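Intro to Automation, Unit 6 handout
Site visit: Pruvov open day, Lurkley campus
Notes for everyone, incl. people who missed the bus

Read before the write-up. These are my notes from the day plus bits from the Q&A, typed up fast, so forgive the spelling. Bring the handout to lab, we will use section 4.

1. What we went to see

Pruvov does two-arm tabletop handling. Open day was Saturday, doors at 9, our slot was the second demo. Group size capped at 30 so we stood in two rows, back row please say so if you couldnt hear and I'll fill you in.

Demo task: fruit and plate. One piece of fruit, one plate, one table. Left arm does the fruit. Sounds dull. It's a good teaching task and I want you to be able to say why by the end of this.

Terms they used all morning:
Workspace: the part of the table an arm can get to with the hand at a useful angle. Smaller than you think.
Ready pose: where both arms wait before a trial.
Trial: one attempt, start to finish, logged whether it works or not.
End effector: whatever is on the end of the arm. Hands with fingers, for this machine.

2. Setup and ready pose

Arms come in from the near side of the table, one each side of the plate. Note how much of the table the forearms cover up. If your sensor is up at the head, your own arm is one of the biggest things blocking your view. Write this down, it comes back in section 4.

Also look at the cables. They run outside the arm and loop at the wrist. You need slack or the wrist can't turn, but slack catches on things. Trade off.
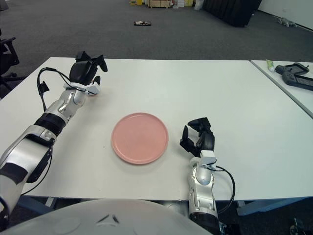 Why not run the cables inside the arm and be done with it, a voice in the back row wanted to know. Answer from the demo table: you can, plenty of arms do, but then changing a hand means taking the wrist apart. On a development machine they swap parts a lot. Outside cable = ugly and quick to fix. Good question, could be an exam topic.

Plate has a low rim. That matters for placing. Come in too low and the fruit hits the edge, too high and you are dropping it, and round things roll.

3. The reach

Sequence as they drew it on the whiteboard:
find the fruit
find the plate
move hand to a point above the fruit
come down
close fingers
lift, carry, lower, open

Most of the talk was on step three. The pre-grasp point. If this is off by a little, everything after it is off too. The approach is slow on purpose. Somebody near me thought it had frozen.

Remember from Unit 4 that the path and the goal are separate problems. The hand can end up in exactly the right place and still have knocked the fruit on the way in. Forearm, cable, knuckles, all of it has to clear.

The other arm parks beside the plate for this part. It still counts as an obstacle. Planner has to know where it is.
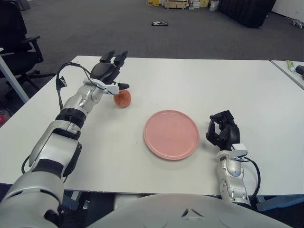 Schwerdtfeger disagreed with the slow approach and said so. Faster is fine if you let the fingers correct at the end, was the gist, and a slow robot just hides a bad position estimate. The presenter half agreed. They do run quicker in house, but with visitors standing there they keep speed down. I'd like you to pick a side on this one in the write-up, either is ok if you argue it.

Numbers from the slide, copy them down:
1054 trials logged on this task so far
target for the first report was 1000
200 set aside for testing, never used for tuning

Last line is the important one. We did held-out data in Unit 3 and half of you lost points on it.

4. What the robot can and can't see

Back to blocked views. Same table, same plate, and as the arm moves diferent parts of the tabletop dissappear behind it. The plate is easy. Plain, round, strong color against white. Fruit is smaller and gets covered by the hand right when you most want to see it.

Their options, from the Q&A:
remember where it was last seen and trust that
add a sensor at the wrist
feel for it with the fingers

Each one fails differently. For lab: make a table with three rows, one failure for each, one way to detect that failure. Use the picture, sketch the table top from above and shade what you think is hidden from the head.

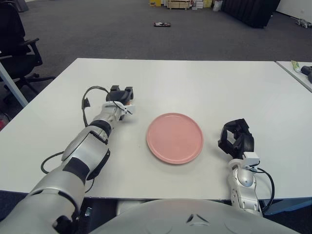 5. Grasp and place

Contact with the table is ok if gentle. People asked about this. A small round object on a flat surface, fingers nearly always brush the table, so the controller has to put up with some force from below without panicking and stopping.

How hard to squeeze. Fruit bruises. Too soft and it slips in the carry. They start light and tighten in steps, and the log keeps the finger positions at every step so you can go back and see where a bad one went wrong. The logging tool is called Modov, in house thing, we won't have acess to it. Sample logs will be in the course folder. 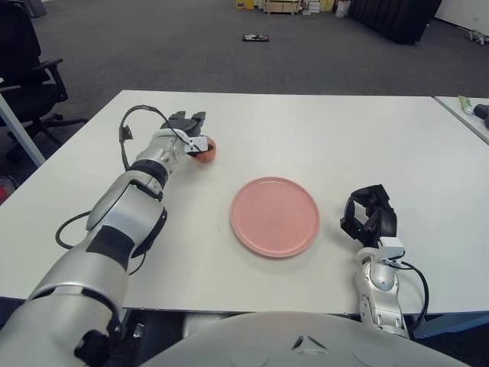 The light-first rule has a cost, time mostly. Each tightening step needs a pause to read the fingers. For one piece of fruit who cares. For a packing line it adds up, and that's the calculation in problem 2.

Placing, short version: lower until the load on the fingers drops, then open. Don't open on height alone. If the plate has been nudged or swapped for a thicker one, your height is wrong and the load isn't.

Why two arms at all if one does the work? For this task you don't need the second. They want the same setup for later tasks where one hand steadies the dish. Fair enough.

6. Write-up

Two pages max. Cover:
the task in your own words, no copying the steps above
one thing that surprised you at the demo (if you missed it, one thing from these notes)
slow approach vs fast, pick a side
problem 2, show working

Due at the start of September lab. Paper or upload, not both.

Problem 1 is cancelled, I gave the wrong arm length. Will repost.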